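Progress Report to the Program Office
Project: Vekimetti - Gathering Examples for Garment Handling
Reporting period: June to date
Submitted by: Sándor Kiss, Project Lead

1. Purpose of this report

The grant supports a set of recorded examples from which a learning system can be taught to handle mixed laundry. This report covers the third work package, in which garments are handled in a small enclosed cell with a two-arm setup. 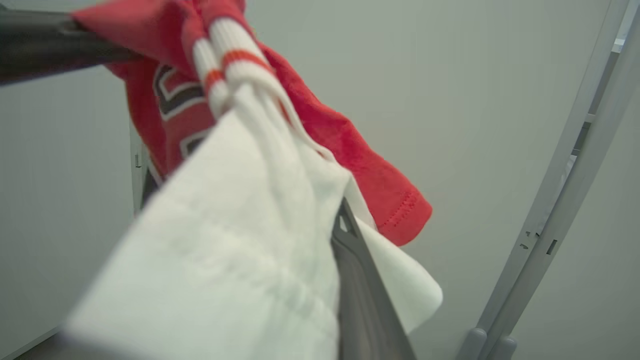 Varberg, 2025-10-10

Recording in the cell is under way. Each example is stored with the view from the wrist camera and the view from the head camera, matched in time with the positions of both arms. Operators have been asked to include bundles of several items as well as single pieces. Red and white clothing is used together, so that the system must learn to separate folds and edges under a gripper finger where one fabric lies against another.

Sándor Győri has taken over the review of recordings. An example is accepted only when both camera streams are complete and the written task label matches what the operator did. Rejected examples are kept in a separate store - they may be of use later for teaching the system to recognize a failed grasp.

The target for this work package remains 100 accepted examples per task. There are 3 tasks. The first has reached its target, and the second stands 18 short. Recording for the third has begun, with the laundry basket on the floor of the cell and a garment laid on the gray fabric seat.

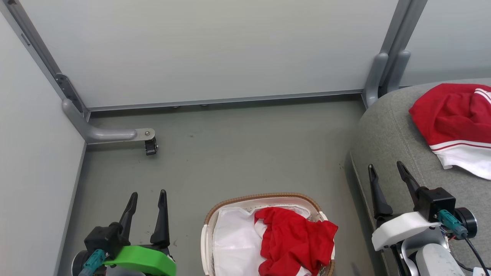
2. Issues and changes to the plan

Thick bundles held close to the wrist camera can block much of its view. We have therefore asked reviewers to mark these stretches in the Garonero labeling tool. No change to the budget is requested.

3. Next period

The project will complete the second and third tasks and deliver the reviewed set, together with the operator instructions, to the program office.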